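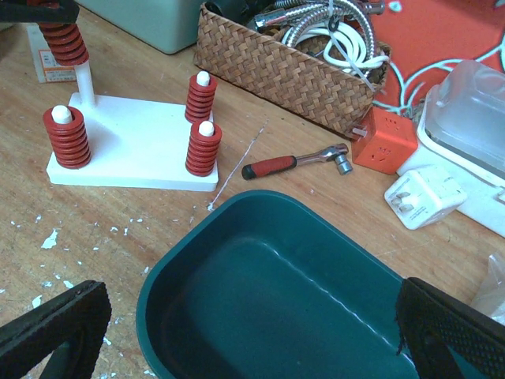
According to a reader in Trindthorpe, who wrote in after my last post, a person who keeps every instruction manual they have ever been handed is one house move away from regret. The reader then asked, in the same email, if I happened to have the one for a Makus bread machine.

I do. Page 3 is missing, but I have it.

The manuals live in two drawers and a box file, and last weekend I went through all of them, a job I had been putting off since we left Rurnley. The final tally was 97. I had guessed 40, the way you guess at what you spend on coffee. Eighteen of them belong to things I still own. The others are for the departed: a fax machine, three alarm clocks, a foot spa I would like it noted was a gift.

What struck me, reading them on the floor with a cup of tea going cold, was how much nicer the old ones are. The booklet for my Fabbri sewing machine runs to almost 400 pages if you count the Italian, and it assumes you are a grown adult with an evening free. It tells you how to oil the thing. It has a chapter on buttonholes that reads like a letter from a strict but fond aunt. The one for my current kettle is a folded sheet with eleven warnings and a drawing of a hand with a line through it. I still can't say what the hand was planning to do.

I also found my own notes in the margins. "Hold down longer than you think" is written on the clock radio leaflet, and next to the defrost setting on a long-gone microwave it just says "no." I stand by both.

So, a purge. The foot spa went first, then the fax machine, then a whole stack of phone booklets in languages I don't read. The Fabbri stays, obviously. The microwave stays too, for the margin.

To the reader in Trindthorpe: your pages are scanned and on their way. If you ever find out what was on page 3, please write back — my loaves have been coming out square on one side only.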